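Student project report
Automation at the workplace: what changes for the cleaning staff
Danica Dervishi, 3 Jan 2018

For my project I studied the cleaning company Bramano, where the sorting of rubbish is now partly done by machine. I talked with seven workers and with the supervisor, Sólveig Skov.

Before, each worker emptied and sorted up to 100 bins in one shift. Now the Stundier line sorts the bags at the depot, and two people watch it. The others were moved to kitchens and offices. They told me their backs hurt less, but they also talk less with each other - this I did not expect.

The small bins are still the difficult part. Paper cups and wrappers lie on top of each other, and plastic is pressed against the side.
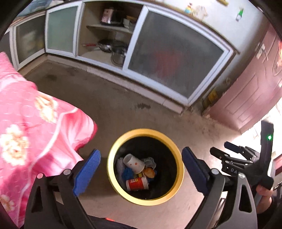

The workers want to be asked before the next change comes. Sólveig agreed with this, but no meeting was planned when I finished my visits.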